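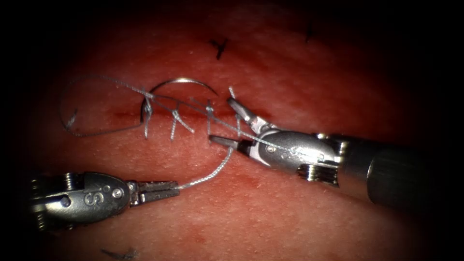 Suturing on the practice pad, two instruments, needle parked above the incision.

The Lekcombe set stands at 1,387 segments. I had planned to write about the training run this month, but the training run is waiting on labels, so this post is about labels.

A segment in our set is one piece of the suturing task: needle pickup, needle drive, pull-through, wrap, cinch, cut. The operator sits at the console and sews the pad the way they would sew anything else. We record both arms' joint positions, jaw angles and the video, and split it all up afterward. Early on we asked operators to pause between steps so the splits would be easy. The policy learned to pause between steps. Those recordings are still on the Genisbridge server in a folder marked do not use, and I would like the disk space back.

Splitting is done by hand, by two people working separately. For needle drive they agree to within a few samples. For the wrap they don't. One annotator starts the wrap when the thread is first lifted toward the other instrument, the other starts it when the thread touches the jaws. Both are reasonable. The written rule is now first contact between thread and jaw, and everything before that goes to a separate label called "approach." We relabeled 90 segments under the new rule in November and the start times came into line, except where the jaws hide the contact point from the camera.

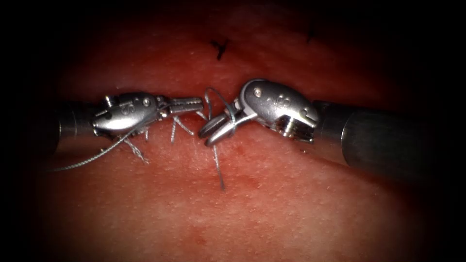 Armelle Picard read a draft of this and objected to the "approach" label. Her view is that it will turn into a drawer for everything we can't name, and that a model trained on it will learn to hover. She would fold it back into the wrap and let the start times be noisy.

She may be right about the hovering. I looked at the 60 longest approach segments and 44 of them contain a regrasp, where the operator let go of the thread and took it again closer to the end. A regrasp is a real action with a clear start and stop, so it gets its own label from now on. What is left under "approach" after that is short, and I am keeping it until a trained policy gives me a reason not to.

Failed throws stay in. If the loop slips off and the operator recovers, the recovery is labeled and kept -- those are the examples we have the fewest of, and asking people to fail on purpose gives you something that looks like acting. If the operator gives up and restarts, we keep everything up to the restart and drop the reset.

Thread length is the other thing I should have logged from the start. A long tail has to be managed and a short one has to be conserved, and the hand motions differ enough that I want it as an input. It is now a field in the session sheet, entered before the first stitch and again after each cut. For older sessions I am estimating it from the video, slowly.

Next batch goes through the Wondwood splitter script with the regrasp label added. The rule sheet is at version six.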